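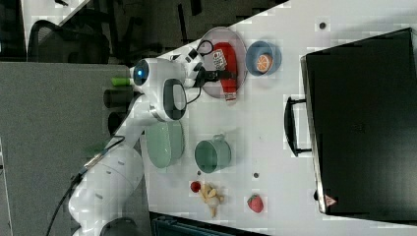 Why does the lighthouse keeper in "Finden" never say his name?
The director, Unai Barrios, wanted the audience to know him only by what he does for other people.

I start with this question because I hear it after every screening. Please keep the slide with the title on the screen while I speak.

Now the story, short. A young woman, Marta, comes to the island of Kolusby to sell the house of her father. The keeper has the only key. He gives it to her one room at a time, and for each room she must stay one more night. It is a love story, but the two of them touch only once, in minute 126, very near the end.

(Pause. Drink some water.)

About the script. Danilo Ambrosio wrote it in nine weeks, in a rented room in Gellberg. The first version had a ghost. Barrios took the ghost out, but he kept her songs – you can still hear them when Marta opens the kitchen.

Play clip one, with sound. If the sound does not work, read the lines of Marta from the paper.

About the money. The film was shot with a crew of 14 people and no studio. For the storm they built a small model of the harbor, and 200 candles stand in its windows. Ambrosio lit many of them himself and burned his thumb.

Clip two is the storm. I do not talk over it.

After the clip: ask who thinks that Marta sells the house. Take two or three answers, then go to the letter from Eberhard, page four.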